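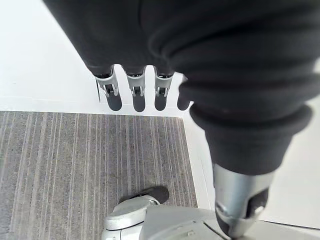 AG Stauden und Kräuter – Gartentagebuch

5. Mai 2026

Früh angefangen, weil ab Mittag Regen angesagt war. Er kam dann erst gegen vier, und auch nur kurz.

Zuerst die Taglilien am Westzaun. Der Horst in der Mitte war seit Jahren nicht geteilt worden und hatte im letzten Sommer kaum noch geblüht. Eigentlich hätte ich das im Herbst machen wollen, aber da war der Boden zu nass. Mit der Grabegabel ringsum gelockert, dann herausgehebelt. Das ging schwerer als gedacht, beim zweiten Anlauf ist mir der Stiel weggerutscht. Mit dem alten Brotmesser geteilt, fünf brauchbare Stücke. Den verholzten Rest auf den Kompost. Laub auf eine Handbreit eingekürzt, damit die Pflanzen nicht so viel verdunsten. Drei Stücke stehen wieder am Zaun, die beiden anderen habe ich eingetopft.

Im Pflanzloch lag wieder Bauschutt, hauptsächlich Ziegelbruch. Muss noch von der alten Mauer stammen. Einen Eimer voll herausgelesen und Kompost eingearbeitet. Gründlich angegossen. Die Erde unten war staubtrocken, obwohl es im April zweimal richtig geregnet hat.

Danach das Frühbeet. Der Salbei ist zu lang geworden und kippt. Er hätte schon vor einer Woche ins Freie gekonnt. Jetzt steht er tagsüber draußen im Halbschatten und kommt abends wieder rein, bis Mitte des Monats lasse ich das so. Der Ysop hat ungleichmäßig gekeimt, eine Hälfte der Schale dicht an dicht, die andere fast leer. Wahrscheinlich schräg gestanden beim Gießen. Die dichte Hälfte pikiert. Von der Bergminze ist bisher nichts zu sehen, ich gebe ihr noch zwei Wochen.

Mittags kam Apolline Royer vorbei und hat die Wurzelstücke vom Türkenmohn gebracht, in feuchtes Zeitungspapier gewickelt. Sie meint, jetzt sei die falsche Zeit dafür, aber bei ihr werde der Weg verbreitert und die Pflanze habe rausgemusst. Wir haben die Stücke auf Fingerlänge geschnitten, oben gerade und unten schräg, und senkrecht in Sand und Anzuchterde gesteckt. Die Schale steht hinten im Folientunnel, linkes Brett. Bitte nur sparsam gießen, die faulen schnell. Apolline hat im Gegenzug einen der Taglilientöpfe mitgenommen.

Über die Etiketten haben wir auch gesprochen. Die weißen Stecker vom letzten Jahr sind fast alle ausgeblichen, auf der Hälfte ist nichts mehr zu lesen. Sie nimmt Bleistift, der hält besser als jeder Filzstift. Ich habe die Mohnschale und den Ysop gleich so beschriftet. Der Rest kommt nach und nach dran, am besten, solange man noch weiß, was wo steht. Bei den beiden Astern neben der Regentonne weiß ich es schon jetzt nicht mehr.

Nachmittags gejätet. Im Halbschattenbeet macht sich der Giersch wieder breit, vor allem zwischen den Elfenblumen, wo man nicht herankommt, ohne sie mit auszureißen. Habe nur die Blätter abgenommen und die Ausläufer am Rand herausgezogen. Auf Dauer reicht das nicht. Im September müsste man die Elfenblumen herausnehmen, den Boden durchsuchen und neu setzen. Ich trage es in die Herbstliste ein.

Schnecken: viele kleine unter dem Brett beim Rittersporn. Abgesammelt. Zwei Triebe sind ganz abgefressen, der Rest sieht noch gut aus. Gestützt habe ich ihn auch gleich, letztes Jahr war es beim ersten Gewitter schon zu spät.

Der Katzenminze geht es prächtig, sie drückt schon auf den Weg. Den Beinwell am Kompost habe ich zum ersten Mal geschnitten und die Blätter für Jauche angesetzt – Deckel drauf lassen, wegen der Nachbarn.

Beim Regenfass tropft der Hahn wieder. Dichtung besorgen. Außerdem fehlen Bindebast und eine Tüte Sand, der alte ist mit der Mohnschale aufgebraucht. Der zweite Taglilientopf steht am Tor und kann abgeholt werden.

Für die nächsten Tage: Frühbeet morgens aufmachen, Phlox auf Mehltau ansehen, Kanten am Rundbeet abstechen. Die Pfingstrosen haben dicke Knospen, da müssen die Ringe drum, bevor sie aufgehen.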